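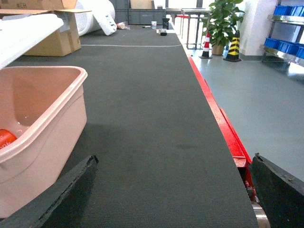

**1/** 세계관 정리 이어서 올린다. 오늘은 자이움 강 하구의 항구 도시 시투라(Situra). 지난번에 쓴 산악 수도원 카이말(Kaimal)에서 강을 따라 내려오면 배로 12일 걸린다.

**2/** 시투라는 원래 도시가 아니라 소금 창고였다. 카이말 수도사들이 겨울용 소금을 쌓아 두던 곳에 뱃사람들이 눌러앉았고, 3대쯤 지나자 수도원에 세금을 내지 않겠다고 버텼다. 그때 맺은 협정이 아직 유효하다. 세금은 없고, 대신 해마다 2월에 소금 90자루를 강 상류로 올려 보낸다.

**3/** 주민은 대부분 인간이고 강 하류 쪽에 드워프 조선공들이 산다. 드워프 구역은 진댄스(Zindance)라고 부른다. 옛 드워프어로 '젖은 계단'이라는 뜻. 만조 때 아래쪽 계단이 전부 잠긴다.

**4/** 통치는 등대지기 회의가 맡는다. 등대는 네 개, 등대지기도 네 명. 의견이 둘로 갈리면 그 안건은 다음 만조까지 미룬다. 그래서 성벽 보수 건은 35년째 결론이 없다.

**5/** 바다 건너 자부시아(Zavusia)와는 사이가 나쁘다. 전쟁까지 간 적은 없고 주로 항로와 등대 사용료 문제. 자부시아 배는 밤에 입항할 수 없고 해 뜰 때까지 방파제 밖에 닻을 내린다. 밀수는 거의 다 이 시간에 이루어진다.

**6/** 종교는 느슨하다. 카이말의 산신을 모시는 사당이 하나 남아 있는데 참배객보다 비를 피하는 어부가 많다. 진댄스 쪽은 조상의 망치를 집 문 위에 건다. 이사 갈 때는 망치를 먼저 옮긴다.

**7/** 플레이어가 처음 도착하면 갈 만한 곳: 소금 저울청, 진댄스 건조장, 북쪽 등대 아래 여관. 여관 주인은 협정서 원본을 본 적이 있다고 주장한다. 사실인지는 마스터 재량.

**8/** 지도 초안은 Barnabás Halász 님이 그려 주셨다. 강폭이 내 설정보다 넓게 나왔는데 그쪽이 나아서 설정을 고쳤다. 드워프어 지명은 Gopinath Subramaniam 님이 봐 주셨고, 후보 19개 중에서 진댄스를 골랐다.

**9/** 수정 하나. 예전 글에 시투라가 카이말의 속령이라고 썼는데 지금은 아니다. 협정 이후로는 독립 도시로 봐 주면 된다. 연표도 고쳐 두었다.

**10/** 다음은 자부시아 편. 등대 사용료를 누가 먼저 올렸는지부터 쓸 예정이다.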